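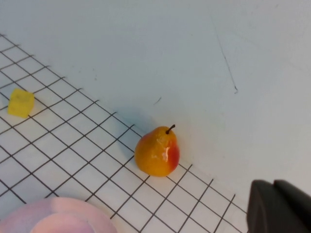
Pear and yellow block on the grid mat.

Killdale Tabletop Objects
README, revised 2020-01-27
Maintained by Faustine Leclerc

WHAT THIS IS

Notes and 286 pictures of small household and play objects set out on a white table with a square grid. The set grew out of an older list called Tallari, which promised "everyday kitchen items" and delivered mostly play food. I have kept the objects and dropped the promise.

OBJECTS

pear: Yellow-orange with a red blush on one side. Very shiny. I would not use it to judge how well anything recognizes fruit from a market stall.

block: Small, yellow, looks like sponge. Labeled "cheese" in Tallari, and I have never seen why. Now just "block".

cup and saucer: Pale pink, labeled as two objects. The saucer is wide and shallow, and Tallari called it a plate in one half of the list and a bowl in the other. Use "saucer". A cup standing in its saucer still gets two labels.
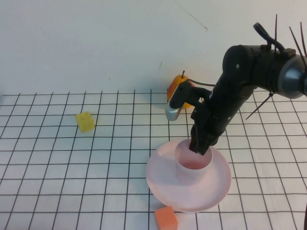 round fruit: Orange and yellow with a short dark stem. Apple or peach, take your pick. Two people labeled it and came back with two answers, so the name stays vague until somebody makes a better case than "it looks like one".

LABELS

203 pictures have been checked by hand. The rest carry whatever Tallari gave them, with the saucer and block names swapped in by search and replace. Treat those as unchecked. If an object is partly hidden, label the part that shows and leave the guess out.

THE GRID

People keep asking for the size of the squares. Langlois gave one figure and Sorkico gave another, and neither said how it was measured. I have left both out. The lines are fine for saying that one thing is left of another — I would not get distances from them.

KNOWN PROBLEMS

- White table, white wall, pale pink dishes. Results on this set say little about a cluttered counter.
- "Tidy" and "untidy" tags from August are one person's opinion. Ignore them.
- Shadows were sometimes labeled as part of the block. Fixed in the checked pictures only.

Corrections go to Faustine. Please send the picture number and the old label along with the new one.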